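Dew on the lens every time I look at Saturn
Cillian Coughlan

I have a small reflector and I put it out in the garden at 9 on clear nights. Within the hour everything goes soft and the eyepiece fogs up. Is there a fix that doesn't need mains power? 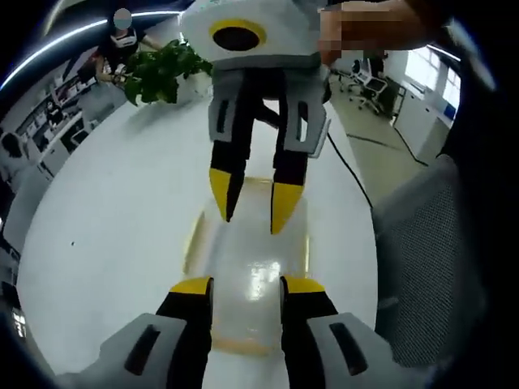 I've tried wiping it with a cloth, but it only comes back.

Áine Moynihan
Don't wipe it, you'll scratch the coating. Keep two eyepieces in a coat pocket and swap them – that does me until bedtime.

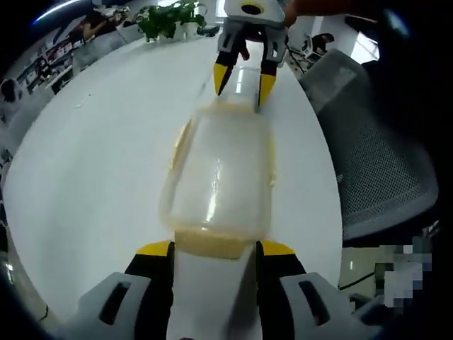

A dew shield helps with the finder too. Mine is rolled camping mat and tape. Store the eyepieces dry, and if your box is a clear plastic one with yellowish residue inside, wash it first.

Ultan McGrath
Get a heater strap.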